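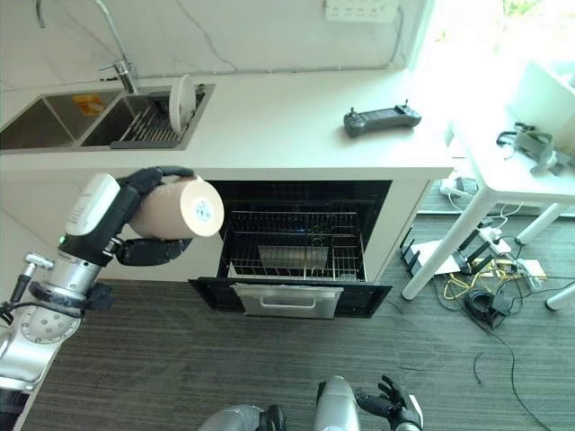
Left hand, one cup, appliance open.

People keep asking me if a robot can do the dishes yet. I spent Saturday at the Cirkau test kitchen watching one try, so I'll post my notes. Short version: parts of the job, yes. The whole job, no.

Picking up a cup was the easy part. Plastic or ceramic, the hand closes around it and mostly keeps it. Majdi Obeidat runs the sessions there and he logged 303 cup pickups last month. He says dropped cups are down to roughly one in 30.

Putting the cup down is harder. A dishwasher rack has thin wires and narrow gaps, and the cup has to go in at an angle, open side down. You and I do that without looking. The robot has to get its wrist there first, and the wrist runs out of room before the cup does. 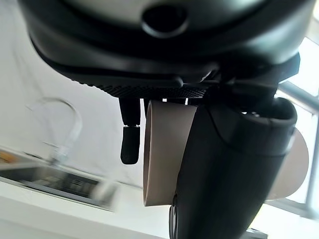 Rawan Bitar wrote back to say she doesn't care how it holds a cup, she wants to know how long a full load takes, because her kids can do one in 8 minutes if she stands over them.

Fair question. A load of 15 pieces took most of the afternoon, with breaks to reset. Your kids are well ahead.

Speed isn't what bothers me most, though. If it ran slowly all night and I woke up to clean plates, I'd take that. What I'd need is to not be in the room, and at Cirkau there is always a person next to the stop button.

Plates are their own problem. A cup gives the fingers something round to wrap. A plate in a rack gives them a thin edge, and the slats are in the way on both sides. Come in too low and you hit the rack. Too high and you tip the plate. 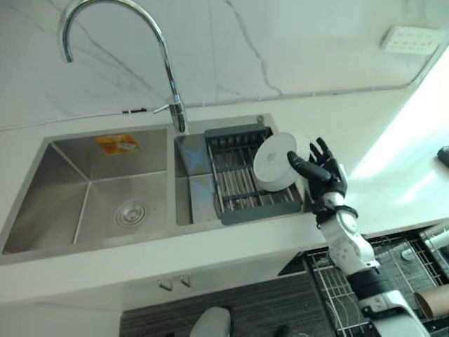
Going for the dish in the drying rack, fingers open.

Would I buy one now? No. Would I put one in a cafe kitchen to move cups from a tray to a shelf? Maybe, if the shelf never moved and the cups were all the same.

I'm going back in September. They plan to try bowls, and Majdi wants to do a load without any resets. I'll post the count.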